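Friday, December 17, 2021
Notebook, Sostska site, refill cell

Last full day before the break. Helmi Peltonen was in from nine, Eliécer Ayala on the phone from Ríos after lunch.

Went through the washroom job again with the people who do it. At present the evening crew top up and put back every soap and cleaner bottle by hand on all 6 floors, and it takes them most of the first hour. The plan is for the arm to do the handling in the service rooms and for the crew to start straight on floors and glass. They like the second part. What they don't like is the shift starting later, which someone at Rovgate told them in August was settled. It isn't. Helmi wrote that down and will take it up with the site manager in January.

Two of the longer-serving cleaners asked who gets called when the arm stops with a bottle in its grip at seven in the evening. Fair question. For now the answer is us, by phone, and that won't do once we have left. Eliécer wants one person per shift trained to clear a stop and restart, with the extra pay written into the grade. I agree. Need a figure for the training time.

Simulator, Nekano build, washroom model with the marble counter and oval sink. Ran 83 picks on the yellow bottle overnight. 19 flagged, nearly all of them for the tilt of the bottle while held. The limit I set was too tight for a capped bottle, so I have opened it up and will rerun. Still no second lighting setup.

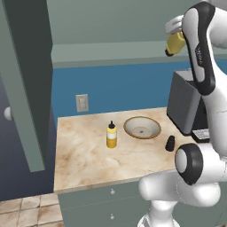

Door clearance is the other thing. The crew prop the service room door open with the trolley, and the model has no trolley in it. Asked Helmi to measure one on Monday if she is in, otherwise January.

Budget: 4000 left on the Rovgate order. Enough for the guard rail or the spare gripper pads, not both. I would go for the rail, as people will be walking past with buckets.

To do
Rerun picks with the new tilt limit
Trolley into the model
Draft the restart sheet, one page, large type, and get the crew to mark it up before it goes to Rovgate
Ask Eliécer about the grade wording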